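Mukatholm hall reopens with resurfaced work tables

The shared workroom at Mukatholm reopened on Wednesday at 8 a.m. after a refit of its work tables. The old painted tops, which had worn through at the front edges, have been replaced with marble-patterned ones in a pale gray-beige. The work was carried out by Grondix, a surfacing contractor, under an order placed by the building's operator, Commont.

The order covered 68 tables on two floors. Total surface area is 449 square feet on the lower floor, with the remainder upstairs. Commont put the cost of materials at $1,546 for the first delivery and has not released a figure for the full job. 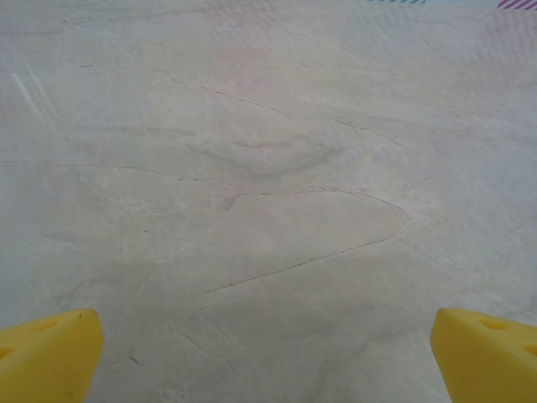
Babita Chauhan
Buildings and Facilities Reporter

The pattern was selected in August from a set of 3 samples. The other two were a plain white and a dark speckled gray. According to Savita Dixit, who manages the room for Commont, the plain white was rejected after a trial on one table near the windows, where users reported glare in the afternoon. The dark gray showed dust within an hour of cleaning.

"The veined one sits between the two," Dixit said. "It has a slight gloss, so there is still some reflection when the overhead lights are on, but people can work on it."

The base color runs from a warm cream to a cooler, faintly bluish gray, with thin irregular veins in brown, rust and gray. Dixit said the veining had drawn one complaint so far, from a user who found small dark screws harder to locate on it than on a single-color top. Trays with raised edges have been ordered for anyone handling small parts.

Grondix fitted the tops over the existing frames. The old surfaces were sanded flat, edges were filled, and each new top was bonded and weighted overnight. Gaurav Rathore, site lead for the contractor, said the frames on the lower floor were sound but that several upstairs had dropped at one corner and needed shims before the tops could be set.

"If the frame is off, the adhesive takes up the difference and you get a hollow spot," Rathore said. "We tapped every one of them before signing off."

Two tops were rejected at that stage and refitted. Rathore said the cause in both cases was grit left under the sheet after sanding.

Users have been asked to follow a short set of rules while the adhesive reaches full strength. Clamps may be used on the table edge only with a pad under the jaw. Nothing hot is to be placed directly on the surface. Solvent cleaners are not permitted; a damp cloth and mild soap are to be used, followed by a dry cloth. Equipment with suction feet may be attached once the room manager has marked the table as ready.
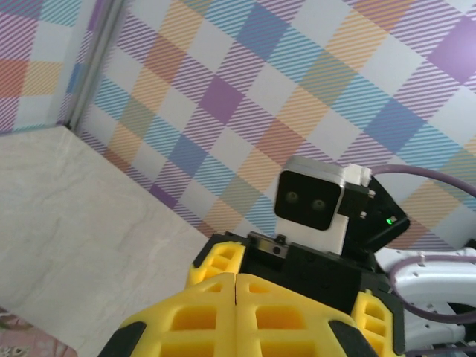
Tables that have been cleared for general use carry a green tag on the left leg. Those without a tag can be used for light work, including assembly, sorting and writing, but should not be drilled, leaned on at the corners or moved. Dixit said the remaining tags would be issued table by table after a second check of the edges.

The refit also changed the layout of the lower floor. Tables that used to stand in long rows are now set in pairs with a wider aisle on the window side - a change requested by users who bring in equipment on carts. Power outlets have not been moved, and extension leads crossing the aisle must be run under the rubber covers kept beside the door.

Savita Rathore, who books bench time for the Tyagi workshop group, said the new spacing had cost her group one table but made loading simpler. The group had been lifting equipment over the ends of the rows. She said she would have preferred a matte finish.

"Under the lights the far side of the table washes out a bit," she said. "We have asked whether the lamps can be angled."

Commont said the lamps were outside the scope of the current order. A request for diffusers has been passed to its maintenance office, and Dixit expects a reply before the upstairs tables are completed.

The old tops have been stacked in the yard and are available free of charge to anyone able to remove them. Most are usable on one side. Collection is between 8 a.m. and noon on working days, and names should be left at the front desk beforehand. Gaurav Bhardwaj at the front desk is also taking bookings for the lower floor, at the same hourly rate as before the refit.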